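3.2 Daily care of the hand-held grippers

Each of the collection tables at Naro is looked after by one person for a month at a stretch, and the notes in this section come mostly from the March turn, when Aušra Paju had the table and was kind enough to write nearly everything down. We had imagined that the arms would take up most of our time. In practice it was the humble fingers of the hand-held pair that needed the most attention, and we give the routine at some length in the hope that it saves another group a few afternoons.

Before a session the table top is wiped, the jaws are opened as far as they will go, and the operator looks along the inner faces for grit and scuffs. The pivots are then checked for play, and both cables are laid out towards the operator so that neither one drags across the work (a small thing, but it spoiled a good many of our early recordings). Only then does the packet-picking task begin, as in Figure 3.

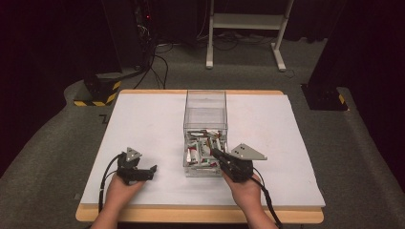
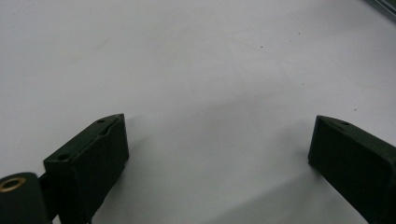
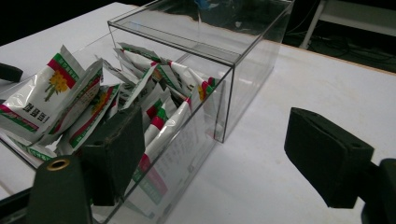 Figure 3. The snack-packet station with the pair of grippers in hand (first panel), and two views from a camera on a gripper: open fingers over the bare table top, and the clear container of packets.

Wear on the pads came on slowly. We changed them after every 300 recordings, and Everett Marchetti kept the old ones in a drawer so that we could compare them side by side - a habit we would warmly recommend. Of the 2696 recordings made over the whole period, 2187 passed the check on finger opening at the first attempt. Most of the others went back to a pivot screw that had worked itself a little loose, and a quarter turn with the small driver was nearly always enough to put it right. On 3 occasions we had to take the finger off altogether and fit the spare, after which the opening was measured again from closed to fully open before anybody carried on.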